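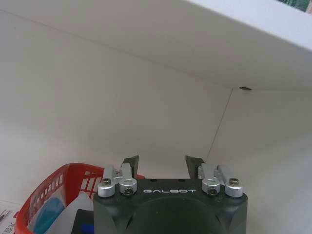

Gripper housing with GALBOT lettering, front.

February - posted by tidewrack

Shell midden at Tendetero: winter camp or year-round?

The Tendetero report is out and I finally read all of it last night. The midden is 3000 years old by their dates, and they sectioned 186 clam shells to work out the season of death. Most of them came out as late winter to early spring. From that the authors say people only camped there in the cold months and moved inland for the rest of the year.

I don't buy the second part. The shells tell you when clams were eaten. They don't tell you when people were home. If there were deer and berries close by in summer, why would anyone dig clams?

mudlark_ohio wrote:
Did they have anything besides shell? Fish ear bones would help. You can read seasons off those too, and people fish in months when they leave clams alone.

tidewrack wrote:
A few ear bones, listed in a table at the back but not sectioned. Bird bone as well. The bird bone gets one paragraph.

cilar_dig wrote:
I worked a season at Cilar, two bays north, so I'll defend them a bit. We got the same late winter signal there, and the house floors were thin, with hardly any rebuilding. If people stay put all year you get repairs, storage pits, trash piled on trash. Tendetero has one pit. I think the winter camp reading is the simple one and it fits.

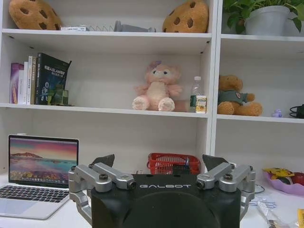

Page last changed in February, 9:40 pm

mudlark_ohio wrote:
One pit in the part they dug. How big was the trench?

cilar_dig wrote:
Small. Fair point. But the cores they took outside the trench didn't hit anything either.

grayclay wrote:
Cores miss pits all the time. At Morais they cored on a grid, found nothing, and then the road crew cut through two storage pits between the core holes.

My problem is with the growth lines. The method assumes close to 365 daily lines in a year, and clams don't read the manual. They stop growing when the water gets cold, and a bad storm can leave a break that looks a lot like a winter one. Did they collect modern clams from the same beach to check against?

tidewrack wrote:
They used modern clams from Flitovwood, which is a different kind of shore. More fresh water comes in there. They say it makes no difference and move on.

grayclay wrote:
Then I would want to see that shown. Fresh water slows growth in spring, so a shell you call late winter could be from a month or two later.

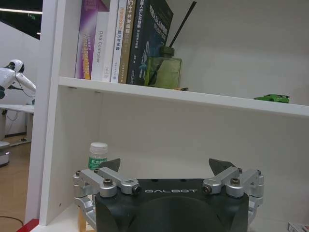
That still leaves you in the first half of the year, so it doesn't sink the whole paper. It does make the season wider than they say, and a camp used from winter into early summer is a different kind of place from a winter stop.

cilar_dig wrote:
I can live with wider. I can't get to year-round from it, though. You would need summer shells or summer something, and there isn't any.

tidewrack wrote:
There might be, in the ear bones they didn't cut. The report says over 200 bags from the lower layers haven't been sorted yet. I'm going to write and ask if anyone has plans for them.

mudlark_ohio wrote:
Ask about the bird bone too. If there are chicks in there you have your summer, at least for whatever layer they came from.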